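Office Robot Rules: Frequently Asked Questions
Last updated Thursday, April 6, 2023

Why does Korkwood have its own rules? Isn't there a standard?
There are plenty of standards. Most were written with a fence in mind, and an open-plan office has no fence. The supplier's certificate covers the machine as it left the factory. It says very little about a robot filing binders next to somebody's chair, so we wrote our own rules for that.

Who do they apply to?
Anyone running a robot on our floors, including visitors from Provport and Hervieu. A demo is work and gets treated as work.

How close can I stand?
Outside arm's reach, with the stop button in your hand. A button on a desk doesn't count. I have read the argument that slow arms make this unnecessary, and I would like to see it made by someone with a finger in a door hinge.
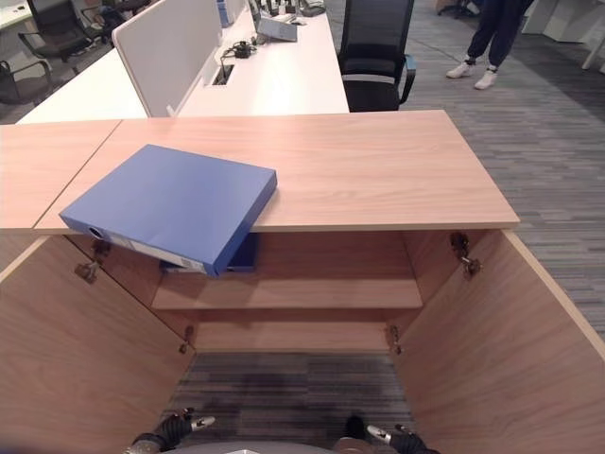 Slow is also a setting, and settings get changed. If the task involves cabinet doors, treat the whole swing of both doors as part of the robot's space, open or closed.

Can it leave something hanging over an edge?
Only while the task is under way and a person is watching. Before you sign off, every binder is either fully on a surface or fully on a shelf. "It was stable when I left" has been written in the log before. We no longer accept it.

What about cables?
Clear them or tape them before the start. Rule 41 used to say "where practical", and we took that out in August. It was being read as "if you feel like it".

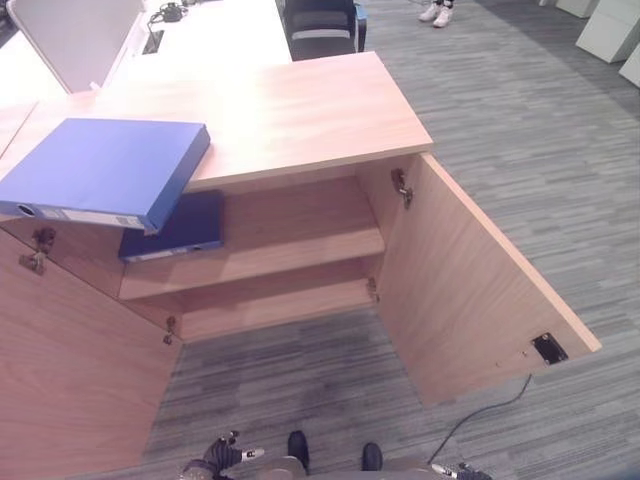
The same goes for chairs. Push them back far enough that the robot can turn without meeting one, and check again after lunch, when people have moved everything.

The Jenano brochure says its software detects people. Do I still need a spotter?
Yes. Ask what it was tested on. We ask for 200 logged runs of the same task in our own building before we discuss dropping the spotter, and so far we haven't had that discussion.

Does a completed checklist mean the job was safe?
It means somebody filled in a checklist. Form 807 has 2 pages for a reason – the second is for what went wrong, and a blank one will be sent back with questions.

Who can grant an exception?
Sylvain Besson, in writing, before the run. Don't plan your schedule on getting one.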